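Shelf sorting with two arms: gallery

Trellmont bench, Prarnico project. Last updated Sat 2 November 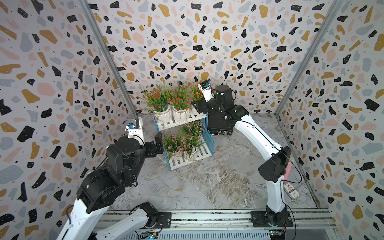
Prarnico looks at how much demonstration data two small arms need before they can arrange light, awkward objects together. We chose artificial pot plants for the main task. The leaves bend when touched, the pots are small, and neighbouring plants tangle, so a grasp that works on a block often fails on them.

The task at Trellmont is to sort six plants by flower colour on a two-tier stand: red and orange on the upper shelf, pink on the lower. Each arm has its own wrist camera. The policy also gets a fixed view of the whole bench.

We recorded 325 demonstrations by teleoperation, starting in April. Start positions were changed between runs, and the stand was turned by a few degrees each time so that the policy could not learn a single set of coordinates.

Two training methods were compared. The first, which we call Hellix, predicts the movement of both arms in one model. The second trains a separate model for each arm, and the two share only the camera views. Each method was given 40 test runs on the bench with no human correction.

Hellix finished more runs. Most of its failures came on the lower shelf, where the rear plant sits partly under the upper tier and the gripper has little room to open. The separate models failed more often through waiting: each arm held still for the other until the time limit.

We also trained Hellix on a reduced set of 127 demonstrations. Upper shelf placements held up well. Lower shelf placements did not, and we think the rear position needs more examples than the others.

Patterned walls and a marbled work surface were used throughout. Tests against plain backgrounds have not been done yet.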